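September, started a little after 2 in the afternoon

OK, picking up the cardboard box task in sim again. Where I left it: both arms would get to their pregrasp poses fine, the planner would report success, and then the whole thing would go sideways in the last few centimeters. I had been blaming the grasp sampler for that. I owe the grasp sampler an apology, I think, but let me write it down in order or I'll never be able to reconstruct it.

Setup is the usual one: two arms on the shared rail, one box, the Flirkden scene file with the tiled floor and the long wood table. Planning goes through Trình (our fork, not the upstream build), and the controllers are the same joint impedance ones we run for everything else. I pinned the random seed to 3666 so that Mirjana and I are at least looking at the same failure when we talk about it. Please leave it pinned until this is done!

First job was the collision padding. Somebody (me) had set the padding on the rail so fat that the left arm couldn't come in low from the side without the planner deciding it was about to hit aluminum. So it would go up and over, every time, and arrive with the wrist in a really ugly configuration. I cut the padding down, turned the self-collision checks back on for the forearm links, and reran with the two arms planned separately and then stitched together in time.

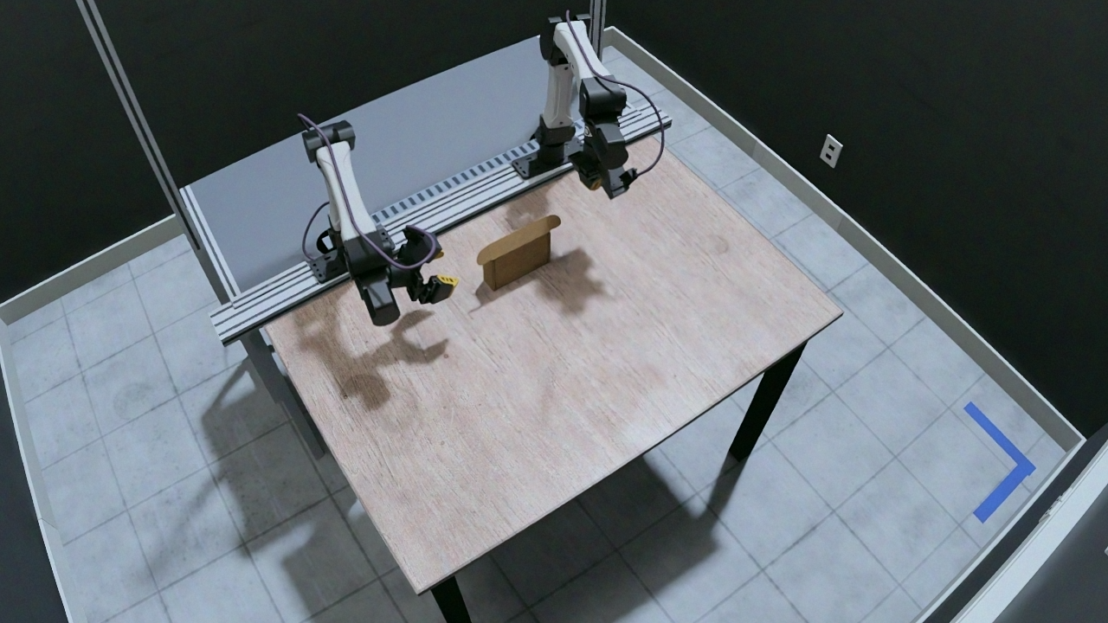
Mirjana Dumitrescu thinks planning them separately is asking for trouble, and that the stitching only looks OK because the arms start far enough apart. Put the object closer to one base, she says, and the second arm's path is going to be checked against a first arm that isn't there anymore. She wants one 12-joint plan for the approach and is willing to pay for it in planning time.

I went back and forth with her on that over coffee and I've mostly come around. The joint plan is slower, sure, but we only need it for the approach, and after that we hand off to the closed chain controller anyway. What I don't want is the full joint search for every tiny correction. So the compromise is: joint plan to pregrasp, then a short Cartesian servo for each arm with the other arm's current state fed in as an obstacle at every tick. It took me longer than I'd like to admit to get the state feed right, because the two arms were publishing in different base frames and I had one transform applied twice. (Classic. I have made this exact mistake before and I will make it again.)

Once the double transform was gone, things got much saner. I ran a batch of 60 with the box yaw randomized and went through the logs for the ugly ones. The failures bunch up when the box sits diagonal to the rail. In those poses the two contact points we pick are legal, but they aren't really opposed, so when both grippers push in, there's a leftover turning moment and the box wants to spin. The scorer never looked at that. It scores each hand's contact by itself and adds the two numbers up, which is a silly way to score a two-handed grasp and I'm the one who wrote it. 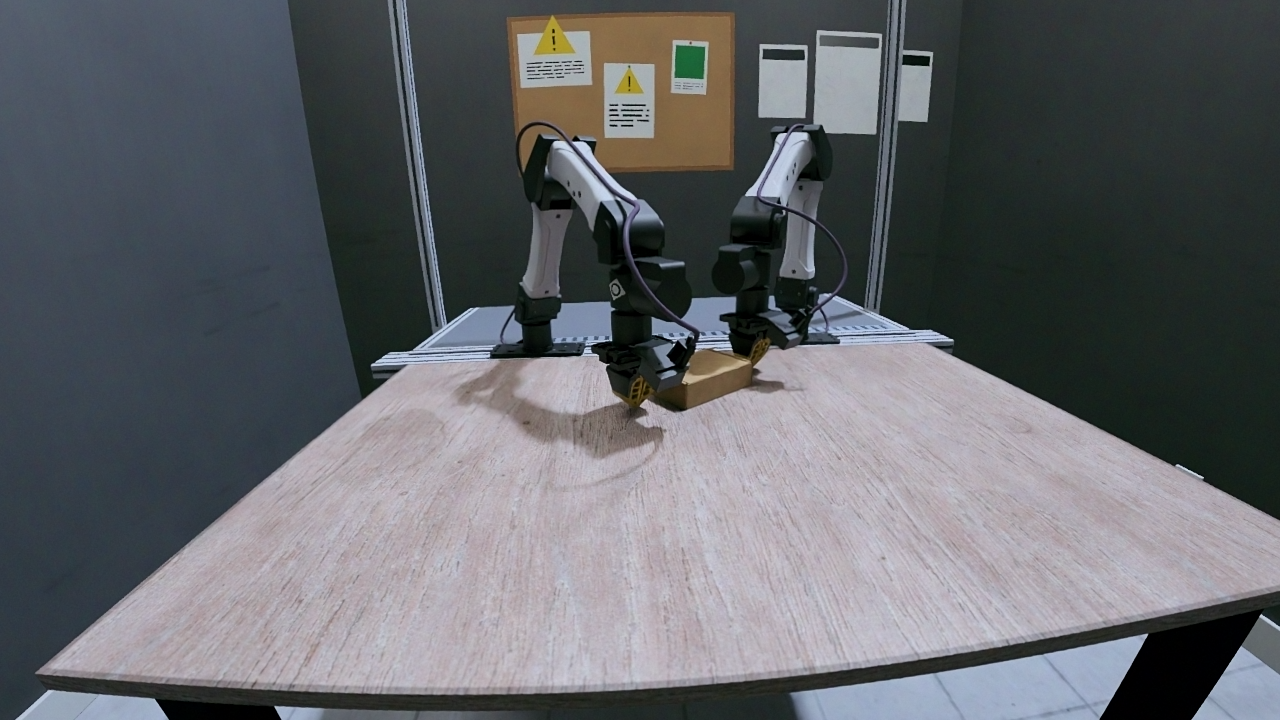 So the new scorer takes the pair. It computes the line between the contacts, compares it with both surface normals, and throws out anything where the angle is outside the friction cone with a little margin. I also added a small penalty for pairs where either wrist ends up near its joint limit. Crude, but cheap, and it runs inside the sampling loop without hurting much. The sampler now returns fewer candidates, 839 for the test pose I keep using, and the top few look like something a person would pick.

Next thing was perception, which I'd been avoiding. The pose estimate is great from far away and gets jumpy when the wrist camera is close in, and the servo loop was trusting the wrist view all the way to contact. At short range the fitter sees one big flat tan plane and an edge or two, and it will happily slide the box model along that plane because nothing in the view pins it down. You can watch the covariance blow up along one axis in the log viewer while the reported confidence stays at nearly 1. The confidence number is computed from the residual only, so of course it's happy.
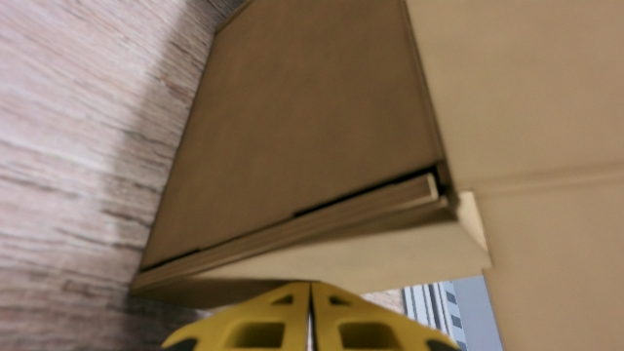
My fix for now is to freeze the in-plane part of the estimate once the fingertip is within the close range threshold, and only let the wrist view update depth along the approach direction. Mirta Insaurralde suggested doing it properly with the full covariance in the filter, so each axis gets weighted by how well it's observed, and she's right, but that touches the message definition and then everything in Prasidley that subscribes to it has to be rebuilt. I put it on the list. The freeze is six lines and lives behind a flag.

One more gotcha for whoever reads this: the freeze assumes the object hasn't moved since the last good far view. If one finger bumps the box early, the other arm will go confidently to the old place. I'd like a check against the fixed camera before the second contact. I started on it and got as far as grabbing the image at the right timestamp, then ran into the clock offset between the sim and the logger. That's a separate fight, see the Bustham notes for how the offset was handled there.

State of the branch: pair scorer is in, frame fix is in, close range freeze is in but off by default. The padding change is only in my local config, I need to push it. Old scorer is still there under its old name if you want to compare.

To do:
push the rail padding
rerun the batch with the freeze on, same seed
second contact check from the fixed camera
ask Mirta which subscribers really need the rebuild
write a test for the base frame transform so I can't apply it twice again

Left the rerun going on the shared machine, please don't kill the job. Logs go to my usual folder.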